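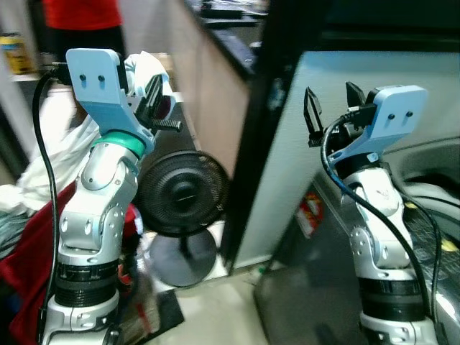 The two arms of Trundero, with a desk fan standing on the floor between them.

Why Did the Laundry Robot Stop?
Skilton Science Center – Young Readers' Page

Trundero is a robot that is learning to handle laundry. It has two arms, and each arm has joints that bend, much as your elbow and wrist do. At the end of each arm is a gripper, the part that picks things up. Cables run along the outside of the arms. They carry power to the grippers and bring messages back.

On 7th December, Trundero had a fault while it was moving clothes. A fault is a problem that keeps a machine from working as it should. No one was hurt. The robot had to be switched off and checked before it could work again, and this page explains what went wrong.

Why is laundry hard for a robot?

A wooden block keeps its shape. If a robot picks up a block 200 times, the block will be the same every time. Cloth is different. A shirt can be flat, folded, rolled up, or wrapped around something else. When you pull on one sleeve, the whole shirt changes shape.

Clothes also hide one another. A person can feel that two shirts are knotted together, even with closed eyes. Trundero has no skin. It must use its camera and the messages from its motors to work out what it is holding.

Working with two arms makes the job harder still. Both grippers may be holding the same piece of cloth, and if one arm moves, the other must know about it. Otherwise the arms could begin a tug-of-war.

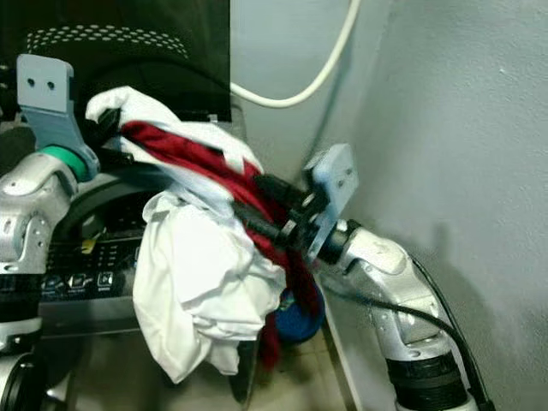

What went wrong?

The trouble began with a cable. A fold of cloth caught on the loop of cable beside the right wrist. As the arm moved, the cloth tugged on the cable, and a plug inside the wrist came partly loose.

Messages from the right gripper now arrived only some of the time. The robot's computer is supposed to stop both arms when messages go missing. This time it did not. When a message failed to arrive, the computer used the last one it had received. That old message said, "The cloth is loose. Keep going."

The cloth was no longer loose. Both arms kept pulling, and the bundle grew tighter and tighter. This went on for 43 seconds.

Imagine that you are crossing a street with a friend who calls out when it is safe. If your friend stops talking, you should not keep walking because of something you were told a minute ago. You should stop and wait. A robot needs the same rule.

How was it stopped?

Kenji Lindqvist, the operator on duty, heard the motors become louder and pressed the emergency stop button. This button cuts the power to the motors. It does not ask the computer for permission, so it works even when the computer has made a mistake.

The arms stayed where they were. Brakes inside the joints close when the power goes off, and this keeps a heavy arm from falling. The operator then waited until the warning light was out before going near the robot.

What is a near miss?

A near miss is an event in which nobody is hurt but somebody could have been. The Center writes a report after every near miss. A report is not a punishment. It helps the people who build and use robots to find a problem while it is still small.

The report on Trundero found two causes: the cable loop was too wide, and the computer trusted old messages.

What has been changed?

The workshop at Geerts fitted a new plug with a catch that clicks shut. The cable will be held closer to the arm with clips. The computer program, which is called Furden, was given a new rule: if 2 messages in a row are missing, both arms must stop. The operator now pulls gently on each plug before work starts.

Trundero will be tested for 24 hours of running time before it handles clothes for visitors again. Demonstrations are planned to return in May.

Staying safe near a robot

Stay behind the line on the floor, even if the robot is still. A robot that is still may only be waiting for its next instruction.

Keep scarves, long sleeves, and bag straps away from moving parts.

Never reach in to help a robot that has dropped something or is tangled. Tell an adult.

Learn where the emergency stop button is. It is red, and anyone in the room may press it if a person is in danger.

Words to know

Fault – a problem that keeps a machine from working as it should.

Gripper – the part of a robot that holds things.

Operator – the person in charge of a machine while it is running.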